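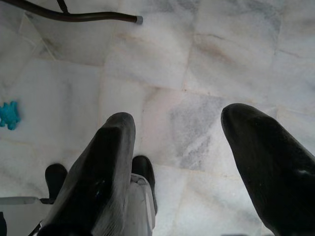 Sol en marbre clair, vue rapprochée.

Forum Revêtements et entretien > Pierre naturelle > Marbre clair : cristallisation ou simple savon neutre ?

Page 1 sur 1

S_MacKinnon
Responsable des services généraux
Messages : 27

Mesdames, Messieurs,

Notre établissement, la maison d'accueil Yule, doit arrêter en septembre son protocole d'entretien pour les sols en marbre clair du rez-de-chaussée. Deux propositions nous ont été remises. La société Cloludska préconise une cristallisation complète, suivie d'un passage mensuel à la monobrosse. La société Flisov recommande un lavage au savon neutre et un ponçage léger tous les cinq ans, sans aucun traitement intermédiaire.

Les deux prestataires se contredisent sur un point qui nous importe, à savoir la possibilité de revenir à la pierre nue après cristallisation. Je souhaiterais recueillir l'avis de confrères ayant eu à gérer des surfaces comparables dans un lieu recevant du public.

Veuillez agréer mes salutations distinguées.
Senga MacKinnon

C.Imrie
Membre confirmé

Madame,

La cristallisation repose sur une réaction entre un fluosilicate et le carbonate de calcium de la pierre. La couche obtenue est dure et brillante. Elle se retire par ponçage, et le marbre n'est donc pas perdu, mais le coût de cette opération figure rarement dans le devis initial. Je vous invite à demander à Cloludska un chiffrage écrit de la remise à nu.

Pour un hall très fréquenté, j'ai toujours retenu cette solution et n'ai pas eu à m'en plaindre.

Craig Imrie

R_Policarpio
Marbrier

Je me permets d'exprimer un désaccord avec le message précédent. Une cristallisation répétée sur un support qui reçoit des remontées d'humidité finit par provoquer des écaillages. J'ai repris deux halls dans cet état. Avant toute décision, il convient de faire mesurer l'humidité de la chape, ce que ni l'un ni l'autre des devis ne semble prévoir.

Par ailleurs, le terme « savon neutre » recouvre des produits très différents. Certains savons gras laissent un film qui jaunit sur les marbres clairs. Il faut vérifier la fiche technique et le pH à la dilution d'emploi, et non celui du produit pur.

Rogelio Policarpio

C.Imrie
Membre confirmé

Monsieur Policarpio soulève à juste titre la question de l'humidité. Je maintiens toutefois que, sur un support sain, les écaillages dont il fait état relèvent d'un défaut d'application. Il serait regrettable d'écarter un procédé éprouvé sur la foi de deux chantiers.

S_MacKinnon
Responsable des services généraux
Messages : 28

Je vous remercie de ces réponses. J'ajoute une précision relative au mobilier, la même consigne devant en principe s'appliquer aux tables.

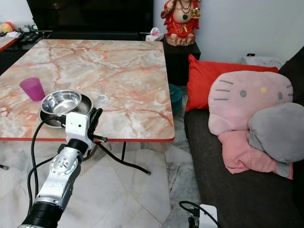

Plateau à motif marbré crème, gris et orangé, bordé d'un liseré rouge, avec bol en inox et gobelet magenta.

Peut-on employer le même produit sur un plateau de ce type et sur le sol ? Le personnel souhaiterait ne disposer que d'une seule référence en réserve.

F.Gunn
Modératrice

Madame MacKinnon,

Je vous déconseille de traiter la question du mobilier sur la seule base de l'aspect. Un décor marbré peut correspondre à une pierre, à un composite ou à un stratifié, et il appartient au fournisseur de vous indiquer la nature exacte du matériau. À défaut de réponse, un chiffon microfibre humide et un détergent neutre très dilué, suivi d'un rinçage, conviennent dans la plupart des cas. Le vinaigre, le citron et les détartrants sont à proscrire sur toute surface calcaire.

Je rappelle aux participants que les noms commerciaux sont admis dans cette rubrique, sous réserve de ne comporter aucun lien promotionnel. Un message relatif à la gamme Zilorby a été retiré à ce titre.

Fiona Gunn

C_Ogilvie
Membre

Bonsoir à tous,

Une solution intermédiaire mérite d'être examinée : un essai sur une zone de 50 cm de côté, dans un angle peu visible, pour chacun des deux procédés. Nous avons procédé ainsi dans notre mairie et l'écart de teinte a suffi à emporter la décision en faveur du lavage simple. Les tapis d'entrée ont ensuite fait davantage pour la tenue du poli que tous les produits essayés auparavant.

Craig Ogilvie

R_Policarpio
Marbrier

J'approuve la proposition d'essai, à condition d'attendre plusieurs semaines avant de comparer.

S_MacKinnon
Responsable des services généraux
Messages : 29

La demande de mesure d'humidité a été transmise aux deux sociétés, de même que celle d'une zone d'essai. Flisov a donné son accord ; la réponse de Cloludska est attendue. Je communiquerai les relevés dans ce fil dès leur réception.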